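Getley Display Series – Installation and Operation

Section 4: First Set-Up and Picture Adjustment

This section covers the 28-inch Getley desktop display on the standard stand or on the Andiditz wall arm. Unpacking and assembly of the stand are covered in Section 3. Read the electrical safety notes in Section 1 before connecting power.

4.1 Placement

1. Place the display on a flat, level surface that can hold its weight. The full base of the stand must rest on the surface.
2. Set the screen so that the viewer's eyes are 800 mm from the glass when seated in the normal working position.
3. Raise or lower the panel until the top of the visible image is at eye level or slightly below it.
4. Turn the display away from windows and ceiling fixtures. If a reflection remains, tilt the panel forward in small steps until it leaves the viewing area.
5. Leave the vents at the back clear on all sides. Do not drape a dust cover over the display while it is in use.

Caution: Do not lift the display by the edges of the panel. Pressure on the glass can leave permanent bright spots. Lift by the neck of the stand, with one hand under the lower edge for support.

Note: If the display is moved from a cold vehicle or storage area into a warm room, leave it unplugged until it reaches room temperature.

4.2 Connecting the Cables

1. Turn off the computer or other source.
2. Check that the rocker switch on the back of the display is in the O position.
3. Plug the video cable into input 1 or input 2. Input 2 accepts the full range of refresh rates. Input 1 is limited to the rates listed in Appendix B.
4. If the built-in hub will be used, connect the square end of the hub cable to the port marked HUB IN and the flat end to the computer.
5. Connect the power cord to the display first, then to the wall outlet.
6. Route all cables through the clip on the neck of the stand. Leave enough slack for the panel to reach its lowest and highest positions.
7. Set the rocker switch to I, then turn on the source.

The power light blinks amber while the display looks for a signal and turns steady white when one is found. If it goes on blinking, see Table 9-1.

Caution: Use only the power cord supplied. Cords from the earlier Prakurum models fit the inlet but are not rated for this display.

4.3 Firmware Check

Displays shipped before April may carry an earlier firmware version. The version number is shown in Menu > Service > About.

1. Compare the version shown with the one printed on the loose sheet in the carton.
2. If the version on the screen is lower, copy the update file to an empty USB drive.
3. Insert the drive in the side port and select Menu > Service > Update.
4. Wait for the display to restart twice. The screen stays black between restarts.

Caution: Do not disconnect power during the update. A display that loses power at this stage must be returned for service.

User settings are kept through an update. Custom color presets are not – write down the values before starting.

4.4 Warm-Up

Turn the display on and leave it showing a normal desktop for 12 minutes before making any change to brightness or color. Readings taken earlier will drift. The same wait applies after the display has been in standby overnight.

A full-screen white pattern may be used for warm-up if the automatic dimming function is off. Leave dimming off for the rest of this section.

4.5 Setting Black Level and Brightness

1. Set the room lighting to the level at which the display will normally be used.
2. Select Menu > Picture > Preset > Standard.
3. Open the built-in step pattern (Menu > Picture > Patterns > Steps). The pattern shows a row of gray bars, darkest at the left.
4. Lower the Black Level setting until the two bars at the far left merge.
5. Raise it again one step at a time until the bars can just be told apart. Stop there.
6. Adjust Brightness until the bar at the far right is comfortable to look at for a long period.
7. Check the left side of the pattern again. If the first two bars have merged, repeat steps 4 and 5.

Note: Black Level and Contrast affect each other on input 1. On input 2 they are independent.

4.6 Setting Color Temperature

Three fixed settings are available: Warm, Neutral, and Cool. Neutral is the factory setting and suits most office and classroom use. A fourth setting, User, opens separate red, green, and blue controls.

When matching two displays side by side, adjust only the brighter of the two. Lower the controls to match; do not raise them above the factory value. Gains set above that value cut off detail in bright areas, and the loss is easy to miss on text and spreadsheets.

Where a color sensor is available, use the Figueroa utility on the support disc in place of the manual controls. Hang the sensor flat against the glass, with its counterweight behind the panel, and follow the prompts. The utility writes its results to the User setting.

4.7 Checking With Still Images

Step patterns do not show every fault. After adjustment, open several photographs at full size and look for the following:

– Dark areas that have turned to flat black with no visible texture.
– Small bright reflections with a colored edge. If present, lower Sharpness by two steps.
– Reds that look orange or lose their shading. If present, set Saturation back to the factory value.
– Thin dark lines with a pale outline on both sides, also a sign of too much Sharpness.

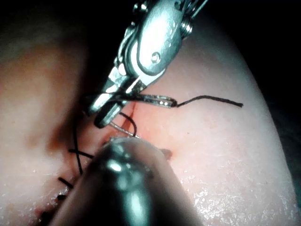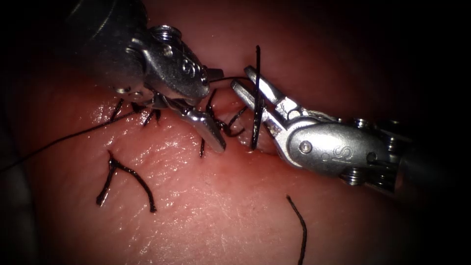
Figures 4-6 and 4-7. Close-up stills with black suture thread and polished metal.

Look at each photograph from the normal seat, then from one side. A slight loss of contrast from the side is normal for this type of panel. A change in hue is not, and should be reported with the serial number of the display.

4.8 Saving and Locking the Settings

1. Select Menu > Picture > Save As and choose slot A, B, or C.
2. To prevent changes, hold the Menu and Down buttons together until the padlock symbol appears.
3. To unlock, hold the same two buttons again.

The lock applies to picture settings only. Input selection and volume remain available.

4.9 Recheck Interval

Repeat 4.4 through 4.6 every 2000 hours of use. The hour counter is in Menu > Service > Hours and cannot be reset by the user. Repeat 4.5 as well whenever the room lighting is changed or the display is moved to another room.

For cleaning the panel, see Section 5.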